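Search this blog Go

Friday night, feet up, second bowl of cereal. We hit 400 picks before lunch and I did a little dance by the coffee machine – Gangadharan Mudaliar pretended not to see. He wants 739 for the Skirkach set by the end of June, and no, I don't know where he got that number either.

Picking examples is slow, but I'm getting fond of it. You mix up the parts, let the arm have a go, save the run, mix them up again. I keep wanting to lay things out nicely and that's no good to the model, it needs mess! So today I let the red and green blocks land any old way in the gray bin, with a long red one right up against the left wall, the kind of spot Su calls mean. Tomorrow I sleep. Monday we start on the Allano parts, 5 new shapes 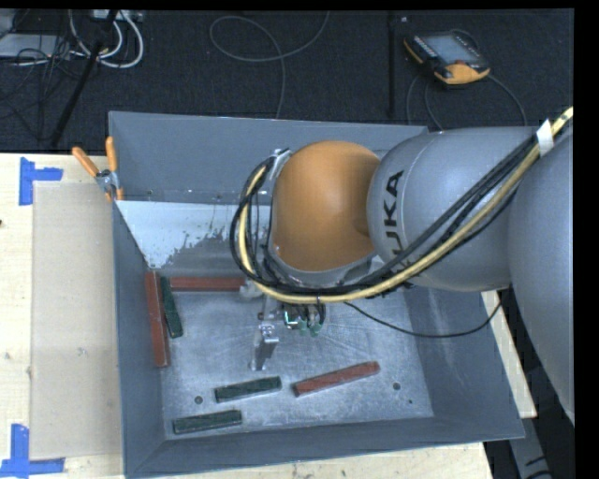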